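Unit 4: Longitudinal Cracking in Concrete Street Pavements
Course handout, Residential Street Maintenance
Instructor: Danai Karamanlidis
Field exercises: Grigoris Papadakis

Required before class: the Unit 3 notes on slab construction and joint layout. Bring the blank survey sheet to the Thursday session.

4.1 Terms

A longitudinal crack runs mainly in the direction of travel. A transverse crack runs mainly across it. Many cracks on older streets wander, and the student should classify them by their general direction over the surveyed length. Short bends do not change the classification.

A construction joint is the planned boundary between two placements of concrete. A crack may follow such a boundary for part of its length and then leave it. On the survey sheet, record a joint as a joint only where a straight formed or sawn edge can be found on site. Otherwise enter the feature as a crack and add a note.

4.2 Common causes

Longitudinal cracks in residential streets are usually attributed to one or more of the following:

Joints sawed too late or too shallow
Slabs too wide for their thickness
Settlement of the base, often over a utility trench
Loss of support along one side of the street
Widening or partial replacement, where old and new concrete meet

Appearance alone does not establish the cause. A difference in tone or texture between the two sides of a crack may suggest separate placements, but it may also come from surface wear, dust, patching or shade. Utility records and, where the budget permits, a core sample are needed before a cause is entered in the report.

4.3 Surface condition

Texture is recorded separately from cracking. Use the words smooth, worn, mottled and scaled as defined in the Unit 2 glossary. Stains and tire marks are not defects and receive no rating, although they should be noted if they hide the edge of a crack.

Trees close to the street deserve attention. Their roots can lift a slab, and their shade can make a narrow crack hard to follow. Parked vehicles present a similar difficulty. Where a car covers part of the surface, mark that part "not inspected" and return to it at another time of day. Do not estimate what lies underneath.

4.4 Field procedure

Work in pairs. One student measures and the other records.

Set the starting point at a fixed feature, such as a gate or the corner of a building. Walk the full length once before measuring. Measure crack width at regular stations, and measure any difference in height between the two sides at the same stations. Sketch the path of the crack in plan. Distances must be taped; a crack seen along the street appears to narrow with distance, and its width cannot be judged from the starting point.

Each pair may survey up to 29 stations. Reports are due in January and should be submitted to Fotis Tzanetos in the department office.

4.5 Questions about the exercise

Questions concerning equipment should be directed to Mr. Papadakis before the field session.

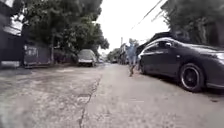 Figure 4.2. Long crack in a weathered concrete residential street, with differing surface texture to either side.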